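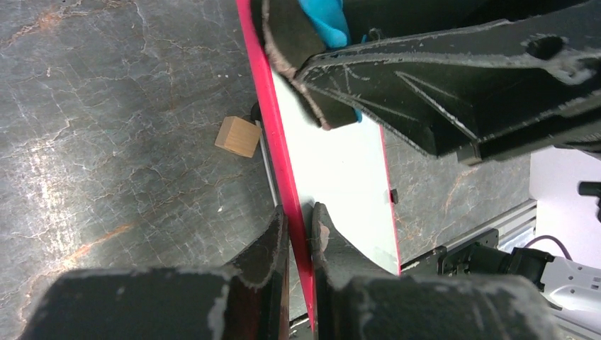

Robot open day at Benetholm: your questions

Hi! I'm the one who answers the open day inbox, and after last year's round I've started keeping a list of what people ask. If yours isn't on it, write to me and I'll add it (the page got twice as long in July for exactly that reason).

What will I see?

Two robot arms working together at a table. Most of what we show is handling, meaning picking things up, holding them, tilting them, passing them from one gripper to the other. It sounds dull on paper and I promise it isn't. The favorite last time was the flat panel, a white one with red edges. A panel is awkward for a single gripper, so both take hold of it, and the two arms have to agree about where it's going. People stood and watched that for ages!

Small things get their turn too. There's a little wooden cube that visitors seem to get attached to.

Is it a real demonstration or a recorded routine?

Real, with all that comes with that. The arms drop things. Sometimes they stop and Kamrul has to walk over and start again. Kamrul Munasinghe runs the table and talks you through it while it's happening, so if something goes wrong you'll get to hear why, or at least his best guess.

Why do the grippers look so beat up?

I get this one a lot, usually from people who expected something shiny. They work all year. The fingers bump against the table, against the objects and against each other, and the black finish chips along the edges. We could swap in a fresh set for visitors but I like that you can see where the wear is. Kamrul can tell a surprising amount from it – which finger lands first, for instance.

And the blue pad?

That's the bit that touches whatever is being held. Hard plastic on a smooth surface slides, a softer pad grips better. There'll be a couple of spare ones in a dish by the door that you can squeeze.

Can I drive one?

Yes, in the second half of each session. You get a short turn moving an arm with a hand controller, with Kamrul next to you holding the stop button. Nearly everyone goes too fast at first and then much too slow. It's one person at a time and the line can get long, so if driving is the main thing you're coming for, book the 10 a.m. session, which is usually the quieter one.

How does the robot know where things are?

Cameras, mostly, including small ones mounted right at the wrists. You'll be able to follow the wrist view on a screen during the session. I find it the best seat in the house, because you're looking straight down the fingers at the thing they're about to grab. It's a strange way to see a table, though. Big fingers, tiny world.

Does the marble pattern on the table matter?

Somebody asked this last year and I had no idea, so I went and found out. A busy surface is harder for the cameras than a plain one, with all those veins and streaks running everywhere. Kamrul likes it for that. If the arms can find a cube on this table, he's happier about them finding it somewhere else.

Is it safe for kids?

Ages eight and up for the session, and kids need an adult with them. There's a line on the floor and everyone stays behind it while the arms are moving, grown-ups included. The arms aren't especially fast but they're stronger than they look. Strollers are fine in the lobby, where we have a drawing table.

How many people per session?

27, and we do stick to it. The room holds more than that but then the back row sees only heads. Over the whole open day we had 200 visitors last time, and 534 people asked for a place, so please cancel if you can't make it. Really, please! Somebody on the waiting list will be thrilled.

What does it cost?

Nothing. Coffee is free too. The sandwiches come from Lerkivard, the bakery downstairs, and those you pay for at their counter. The one with pickled onion sells out before noon.

How do I find you?

We're in the old Bustamante building, on floor 2, the side that faces the canal. From Risow station it's a fifteen-minute walk, flat the whole way. Use the glass entrance and ignore the sign that points around the back – it's for deliveries. There's an elevator to the left of the stairs, and the session room has no steps. If you need a chair kept for you near the front, tell me when you book.

Can I take pictures or video?

Sure, of the robots as much as you like. Please leave other visitors' kids out of it, and no flash while the arms are moving, since it bothers the cameras.

I'm a teacher. Can I bring a class?

Not on the open day itself, it eats up a whole session. We do separate school mornings with a slower version of the demonstration and longer driving turns. Write with the age group and how many students, and I'll send you what's open.

Can I bring something for the robot to pick up?

I love this question. Yes, if it's lighter than a full coffee mug, dry, and you won't be heartbroken if it hits the floor. Last time we had a toy dinosaur, a bar of soap and a very old TV remote. The soap was a disaster. Hand yours to Kamrul before the session starts and he'll try to fit it in, but he doesn't get to everything.

What if I'm late?

We let people in up to ten minutes after the start. After that the door stays shut until the break, so grab a coffee and wait for the driving part.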